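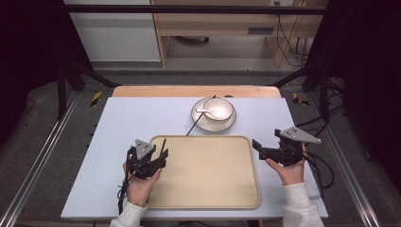 Route Planning

Planard Trip Guide, Section 2: Setting up a touring route by car or bicycle

Last revised 2018-04-29 by Roscoe Quintanilla

Welcome to the fun part! By now you have an account and your home town filled in, so we can get going on a real route. I'll use the Riremard loop all the way through, partly so the steps have something to hang on and partly because it's my favorite road trip anywhere (the stretch above the lake at Arberg still makes me pull over every single time). Swap in your own places as you go.

Before you start

Have your start and end towns ready, and know how many hours a day you really want to be on the road. Be kind to yourself here. The loop is 207 miles, and while you can drive it in one long day, you'd miss the old ferry landing, the bakery in Arberg and most of the side valleys. Two days is lovely. Three is even better!

Making the route

1. Open Planard and choose New Route. Type a name you'll recognize later. "Trip" is a bad name, and I have four of them.

2. Enter your starting point and press the plus sign. A green flag drops onto the map.

3. Enter your final stop. For a loop, type the starting town again and check Return to Start. If you leave the box empty, Planard thinks you are already home and gives you a route of zero miles.

4. Pick Direct or Scenic. Direct follows the highway down the valley. Scenic takes the county road over the pass, with the big views and a whole lot of curves.

5. Drag the line wherever you want it to go. Grab it in the middle of a stretch and pull it over to the road you like, then let go. The mileage updates on its own.

6. Add overnight stops with the bed button. Planard splits the days for you and shows the driving time for each one.

7. Press Save. The route now shows up under My Routes on your phone as well as your computer.

Note: Scenic also changes any part of the route you've already dragged by hand. Choose the road type first and do your dragging afterward.

Checking the high road

The pass on the Riremard loop tops out at 1292 meters, and snow can hang on up there long after the valley has gone green. Jalen Ambrose tried it in February with a saved route from the summer before, met a locked gate just past the last farm, and had to go all the way back around by the highway. So please do this part:

1. Open your route and tap Road Status.

2. Look for a red bar across the line. Red means the road is closed, and yellow means there are limits such as chains or one-way traffic.

3. Tap the bar to read the notice and the day it was posted.

4. If the road is closed, tap Go Around. Your overnight stops stay where they are unless they sit on the closed part, in which case they turn gray and you'll need to pick new ones.

Caution: Road Status is only as fresh as the last time your phone was online. Check it the morning you leave, and follow the signs at the roadside if they say something different.

Saving maps for the quiet stretches

There's no signal for most of the climb, and I love that, but the map has to be on your phone before you get there.

1. Connect to Wi-Fi and open your route.

2. Tap Keep Offline. Choose a strip on each side of the road. The small size is fine if you plan to stick to the route, and the large one covers the side valleys too.

3. Wait for the check mark. The bar can sit at 100 percent for a little while before the mark appears, so leave the app open until it does.

4. Switch on airplane mode and zoom in near the pass. If you can read the names of the side roads, you're set!

Note for cyclists: turn on Show Climbs under Route Options before you save offline. The hill profile isn't included otherwise, and the ramp out of Arberg is steep enough that you'll want to see it coming. There's a water tap beside the church there. Fill both bottles.

Next: Section 3, Sharing a route with your travel partners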